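Thitima Nuchit
23 January, evening

I've had a few messages asking how the move to the allotment water rota went, so I'm putting it all in one thread. Long one. Mute me if you don't care about water.

1/
For anyone new: our plots are on the Notirton site, on the slope behind the old dairy. I've had plot 53 for six years. The site has one mains tap at the bottom and a line of dip tanks going up the hill. The top tank is the last to fill and the first to run out.

2/
Last summer it was dry from the middle of May and the top tank was empty most evenings by six. People at the top were carrying cans up from the bottom tap. I was one of them. It's a steep path and a full can is heavy.

3/
There was a fair bit of bad feeling by August. Somebody on the lower plots had left a hose running overnight. I don't know who and I'm not going to guess on here. The water bill came to £604, and the year before it had been £209.

4/
So in the autumn we had a meeting and agreed to try a rota this year. Top plots water Monday, Thursday and Saturday. Lower plots have the other days. Hand watering from a can is allowed any time, and so is anything out of your own butt.

5/
Hoses are only for filling butts now. No sprinklers at all. One man was cross about the sprinklers and said so for quite a long time.

6/
The rota doesn't start properly until the spring, but the new rules for butts come in from February, so this month I've been sorting out mine. I had one butt off the shed roof. I now have three.

7/
The second one is off the greenhouse. The gutter on that side was sagging in the middle, so I took it down and put it back with a slight fall towards the corner. If you are doing this, use a spirit level. I did it by eye the first time and the water ran the wrong way.
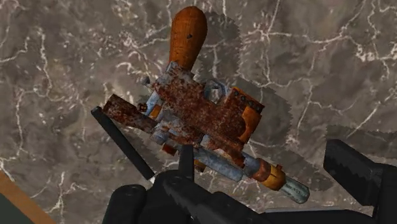

8/
The third butt is linked to the second with a short pipe near the top. When the second is full it spills over into the third. The kit came with a rubber washer for each end and you need both of them. Hand tight is enough on the plastic nuts.

9/
Stand your butts higher than you think. Mine were on two courses of brick and I couldn't get the can under the tap without tipping it. Four courses is better. Lay the bricks on a slab, not on soil, or the whole lot will lean once it's full.

10/
Also put a lid on. I lost a summer's worth of water to green slime in my first year, and the mosquitoes were bad too. A bit of old board with a brick on top works fine if the lid has gone missing.

11/
Next thing was the soil. Nuanchan Kaewmanee on the plot below mine hardly watered at all last year and still had decent beans, so I asked her what she does. She mulches in late winter while the ground is wet and then leaves it alone.

12/
She uses leaf mould, and grass clippings later on. I haven't got enough leaf mould, so I'm using what I have on the bean trench and the squash bed and putting cardboard down on the rest. Take the tape off the cardboard first. It doesn't rot and you'll be picking it out for years.

13/
I'm also changing what I grow. No celery. I've tried it twice and it wants more water than I can carry. Fewer lettuces in July as well, they bolt on our slope whatever I do. I'll sow them early and again at the end of August.

14/
Staying: chard, beetroot, climbing beans, squash, onions. Potatoes too, but only earlies, which are out of the ground before the worst of it. The Sombatkul squash seed I saved from last year is in a jar in the kitchen and looks all right.

15/
Someone asked whether seedlings can go without. No. Seedlings and anything you've just planted out need watering whatever the weather. Once the plants are established I water twice a week and give each one a proper soak at the base. A quick splash every evening only wets the top inch.

16/
Costs, as I was asked. The two extra butts were second hand, £40 the pair, from a woman in Plallevberg who was giving up her garden. I paid for the link kit and a new gutter bracket on top of that. The bricks were already on the plot under the brambles.

17/
The rent letter says the water charge will be split by plot size again this year. Half plots pay half. If we get the bill back down then the charge should come down with it the year after. I'd like to see it in writing before I believe it.

18/
Things I still have to do: clean out the shed gutter, which is full of moss. Find the other watering can rose. Move the compost bin, because it's sitting exactly where the new path is supposed to go.

19/
If you're on our site and haven't put your name on the rota yet, the sheet is inside the door of the hut. Please write clearly and put your plot number as well. There are two Daves.

20/
The mains tap is turned off until the frosts are over, so don't walk down there with your cans like I did on Sunday. The bottom dip tank has plenty in it for now. I'll post again when the tap is back on.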